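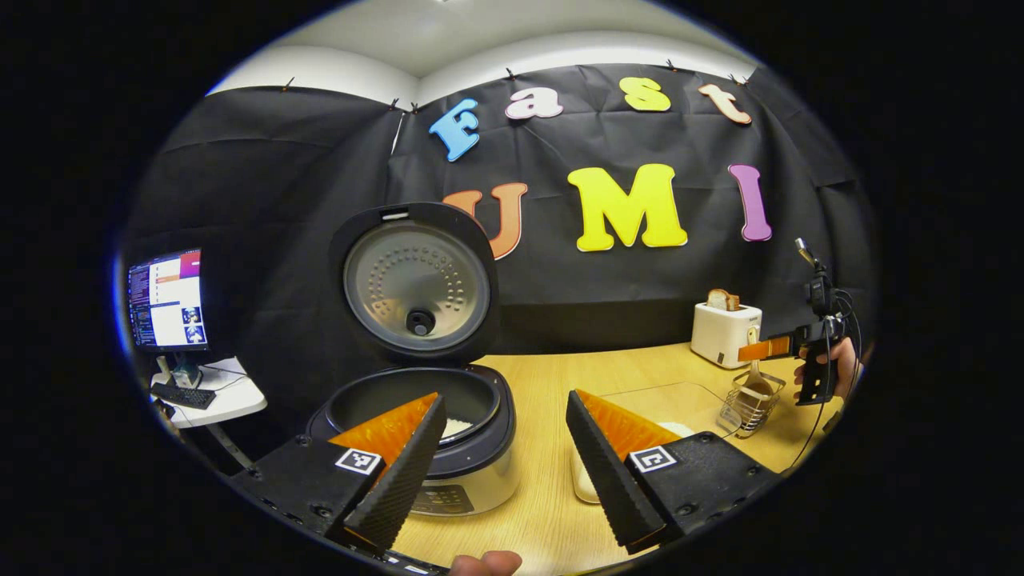

Chapter 5
Cooking Rice and Other Grains

Rice is a staple food in many households and is simple to prepare well. This chapter explains how grains take up water, how a rice cooker is used and how cooked rice should be kept.

After studying this chapter, you should be able to:
measure rice and water correctly;
rest cooked rice for 10 minutes before serving;
clean the inner pot and the lid – including the valve – after use.

Key words: grain, starch, steam, absorb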